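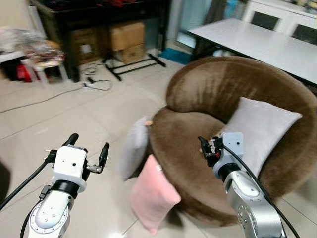 Before you rent the Keltby tidying service, walk once through your living room and ask which jobs you want to give away, and prepare the room for these jobs only. We have had the two-arm model at home since November, and cushions are the job I give it most often. Our big round chair in brown plush is a good place to learn, with a rim so thick and fuzzy that a gripper can press on it without harm. It also has three cushions, two light grey and one pink, and the pink one likes to hang over the front lip with its corner almost down on the tiles. If yours does the same, lift it by hand before you start the programme, or the arm will try to take it by the lowest corner and pull it over the floor.

Prepare the cushions

The fingers are narrow and they hold best on a cushion with some slack in the cover. A cushion which is filled very full gives them nothing to pinch. I took a handful of stuffing out of two of ours and closed them again, and now they are picked up at the first or second try. Covers with buttons, tassels or beads I put away in the closet until the rental is finished. Zippers should go to the back or to the bottom. In the instruction booklet (18 pages, the cushion part is near the end) they write that colour makes no difference, but with us a dark cushion on the dark chair was missed several times. A light one on a brown seat was found much easier.

Plush and velvet

Brush the pile in one direction before the session. Afterwards you will see at once where the arm has leaned, and you can brush these marks out with a dry clothes brush. Don't use a wet cloth on plush, it makes flat patches which stay. I asked at Van Acker, the upholstery shop in Drindley, if the pressure is bad for the rim, and they told me that a person sitting down does more to it. Still, turn the chair a quarter every month so it is not always the same side.

Cables and floor

Keep the cables of your own lamps and chargers away from the working side of the chair. The arms have cables too, and these hang in loose curves, so two loose things will sooner or later catch each other. I wind up my extension cord and keep it on a hook. On tile floor the felt pads under the chair legs should be taken off for the session, otherwise the chair is slowly pushed away and the arm reaches for a place where the seat was before. Rugs: roll them up. Small stools and boxes can stay against the wall if they stay in the same place every time.

Glare is a thing I did not expect. With the ceiling lights on full, the tiles shine and the programme stops more often to look again. In the late afternoon with a soft lamp we have fewer stops.

What it costs and how long it takes

The basic rent in our area is 276 dollars a month, with a deposit of 300 dollars which comes back if all the parts come back. A whole living room, meaning chair, sofa and the throw blankets, takes 50 minutes. I can do the same in a much shorter time, so please don't rent it for speed. My reason is my shoulder, which does not like bending over a deep round seat any more, and for that purpose I find the price acceptable for the winter. For one sofa and two cushions I would keep my money.

Blankets are the weak point. A thin cotton throw is folded in half quite nicely, a knitted one ends in a lump. Put the knitted ones in a basket and let it leave them alone.

Compared with Odier

We tried also the Odier, which has one arm, for a short trial. It is quieter and its stand needs less room, but it can only drag a cushion or lift it by one edge. With two arms, one can hold the seat side while the other sets the cushion upright. If your cushions are small and firm, Odier is enough and the cleaning of it is easier.

Cleaning the grippers

Plush gives off fluff. After each session, when the power is off, wipe the fingers with a dry microfibre cloth and pull the hairs out of the joint with tweezers. Check the screws by eye only; if one looks crooked, call the service and don't tighten it yourself, this is written in the rental contract and they do look at it. For white parts I use a cloth with one drop of dish soap, well wrung out, and then a second cloth with plain water.

One more tip for families: tell the children that the chair is closed during the session. We put a tea towel on the door handle as a sign.

Home Kitchen Laundry Living Room Workshop Rentals Tried Contact

Search tips... Go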